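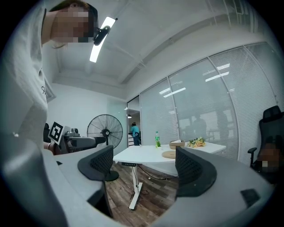
Chapter 9

Does a Tidy Table Mean Anything?

People who sell household goods like to say that a table needs "dressing". Most tables need wiping. This chapter looks at the small things we put on them - mats, baskets, plants that may never have grown - and asks what work they do. I began with a low opinion of the subject and have kept a good part of it. 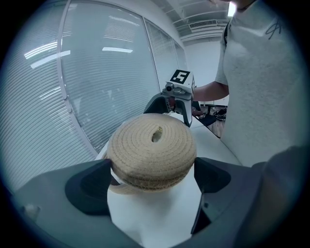 Coiled work is one of the simplest ways to make a solid object from something thin. A length of cord is wound on itself and each row is fixed to the last. On the round piece of twine, the stitching shows as paler threads running across the rings, and there is a small hole near the middle of the top where the spiral begins. The Ragnarsson catalogue, which students will meet again in Chapter 5, lists 467 coiled goods and calls nearly all of them "timeless". It does not say how many will stay flat after a winter beside a radiator. When you read a claim of that sort, ask who checked it.

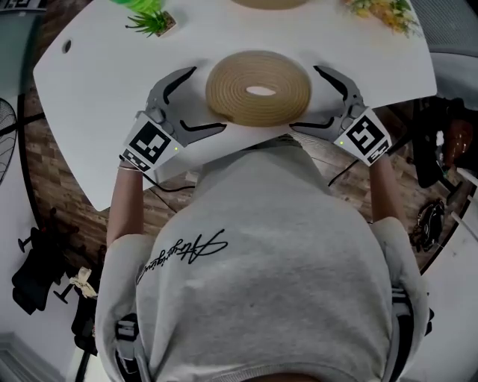
Solveig Hellström thinks this is unfair, and wrote to tell me so after reading a draft in March. A coil, she argued, is worth having for its thickness alone, and anyone who has put a hot pan on bare varnish knows it. I grant her the pan. I am less sure about the other 314 days on which, by her own kitchen diary, the thing was moved from one end of the table to the other and back.

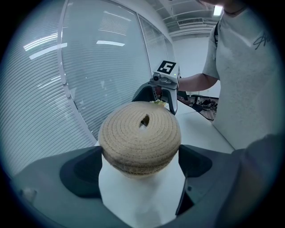 Fig. 9.4 Coiled jute disc with a rounded edge.

Before going on, choose one object from a table you use daily. Write down what it is for, then keep a note of each time it is used for that. The Brerance and Turgate surveys, discussed in the next section, both skipped this step and relied on what owners remembered - a poor guide, as we shall see.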